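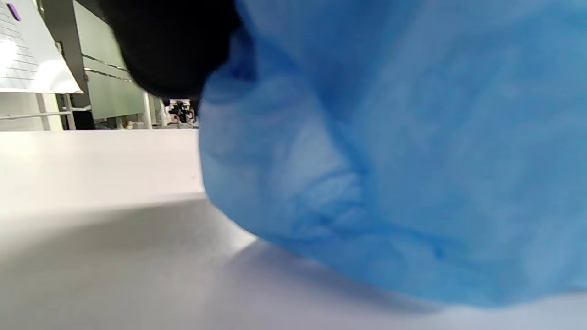 A crumpled blue cloth on the tabletop.

Small Cloths, Big Help: Packing and Cleaning Tips for a Rented Holiday Kitchen

Every spring my family goes to the mountains, and we always take a house with a kitchen and not a hotel room. I like hotels, but with two children and a father-in-law who wants soup at six in the evening, a kitchen is better for us. After many such trips I have collected my own small rules, and my cousin asked me to write them down before she goes to Stovia in March. So I put them on this page, maybe they are useful to other travelers also.

What to carry in the bag

The kitchen in a rented house has usually too many wine glasses and not one good knife. I bring my own small knife, wrapped in a dish towel with a rubber band on both ends, and it goes in the checked suitcase, never in the hand luggage. I lost a very nice knife at an airport in this way and I still think of it.

Next to the knife I put a flat cutting board, a peeler, a can opener and a few clothespins. Clothespins close the bags of rice and coffee, they hold a curtain together when the street lamp is too bright, and they can hang socks on the balcony. I do not buy special bag clips anymore.

Cleaning cloths I take from home, the thin kind that you can rinse and use again for some days. They weigh nothing and you can push them in any corner of the suitcase, for example inside the shoes (put them in a plastic bag first, please). One color for the dishes and table, another color for the floor and bathroom. My children know this rule better than their multiplication.

Salt, pepper and a little oil I also bring. The oil goes in a small bottle with a screw cap. Before closing, I put a piece of plastic wrap over the opening and then turn the cap over it. Do not fill the bottle to the top.

The first half hour in the house

When we arrive everybody wants to run out and see the view. I let them go. For me it is the best time to do the kitchen alone.

First I open the refrigerator and smell. If it smells old, I wipe it with warm water and a spoon of baking soda and leave the door open while I do the rest. Then I let the water run in the sink for a few minutes, hot and cold. In a house which was closed all winter the first water can be brown. In Jireš it came brown for so long that I called the owner, and he told me to open also the bathroom tap at the same time, and then it went clear quickly.

After this I wash the pan, the pot and the plates that we will really use. The others stay in the cupboard. Fewer plates outside means fewer plates dirty, and people begin to wash their own cup when it is the only cup they have.

Look also at the stove before you are hungry. Some stoves need a match, some have a child lock with a little key sign, and you must hold your finger on it for some seconds. It is better to learn this at four in the afternoon than in the dark with the pasta in your hand.

If the pan has burned food

Almost every rented pan has a black bottom inside. Cover the bottom with water, add 2 spoons of baking soda, bring it to a slow boil and let it work for 20 minutes. Pour it out and rub with a wooden spoon, then with the cloth. Do not use a knife or steel wool if the pan has a nonstick surface. If the surface is already coming off, leave this pan in the cupboard and tell the owner.

Drying things in the mountains

In the hills the evening air is wet, and a cloth left in a ball by the sink will smell in the morning. Rinse it, squeeze it and open it flat over the faucet or the oven handle. If it already smells, boil it for a short time in an old pot with a little salt, or simply throw it away and take a new one.

Shoes are a similar problem. Take out the inside soles, fill the shoes with newspaper, and change the paper before you go to sleep. Do not put them against the heater. My brother's left boot became so hard that he walked the whole path to Drarus in sandals.

Food for the road

On a day with a long drive I boil eggs in the evening and put them back into their carton after they are cold. The carton goes in the cool bag with a frozen bottle of water. When the ice melts you have cold water to drink, and the bag is not wet inside.

Sandwiches with tomato become soft. Carry the tomato whole and cut it when you stop. Butter on both slices helps too.

One time we drove 297 kilometers to Wavum with a pot of stew on the floor of the car. I tied the lid with a string from one handle to the other and put the pot in a box with towels on all sides. It arrived well, but the whole car smelled of onion until we came home, and I would not do it again.

Before you leave

Start with the refrigerator the evening before, and make the last dinner from what is in it. Eggs, potatoes and any cheese become a big omelet.

In the morning wipe from the top to the bottom: shelves, table, stove, floor. Take the garbage out last, after the children have finished eating in the corridor. Look behind the bathroom door for towels and in the wall sockets for phone chargers.

Comments

Ronaldo Sarmiento
Thank you for the trick with plastic wrap under the cap. I am 62 and I have had oil on my shirts in every suitcase of my life. Does it work for shampoo too?

Reply from the author
Yes, it works for shampoo, I do the same. Press a little air out of the bottle before you close it.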